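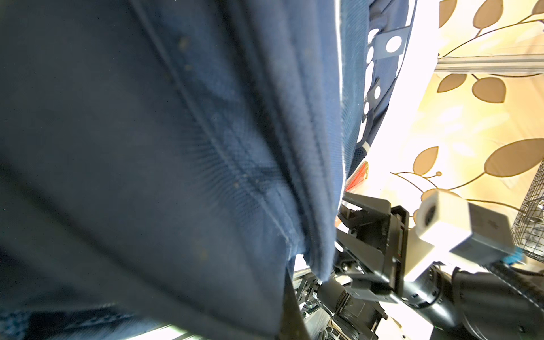
Navy with the polka dot mesh down the side.

9 April 2024

Went out to the Lund meadow after breakfast to see if the wood anemones were open. Most are. The patch by the stream is well ahead of the one under the beeches.

Last spring I didn't get a decent photo there until May, and by then they were nearly finished and the wild garlic had taken over.

Cowslips too, on the bank above the gate. I found 5 in flower and plenty more in bud. The bank was mowed late last fall and I think that helped.

No bluebells yet. Leaves are up everywhere on the Brikier side but I only saw 2 stalks with any color on them. Give it a couple of weeks.

Someone asked about the marsh marigolds. They're on the far side of the boardwalk, 300 yards past the Imance road turnoff — look left where the alders start. Bring boots, the path is under water in places.

Heard a chiffchaff the whole time I was there and never got a look at it. Brimstone butterfly on the way back, first I've seen this year. It wouldn't settle so there's no picture.

At home the fritillaries in the pots have come up but the ones I planted in the grass haven't. Same bulbs, same day. Might be slugs, might be the clay.

Plan is to go back when the bluebells start and do the long loop through Valtis wood if the lower path has dried out. Will post what's in flower.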